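Flanuron opens hosting room in Plorkineck

2 May 2022

Flanuron has opened a second hosting room in Plorkineck for small firms that want their own servers looked after off site. It takes 417 machines and has two separate power feeds.

Customers can rent a shelf or a full rack — prices are the same as at our first site. Contracts run for three or six months.
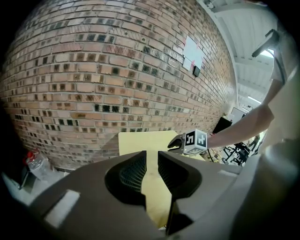
Brick wall and fluorescent lighting, indoors.

Bookings are open now. A third room is planned for December.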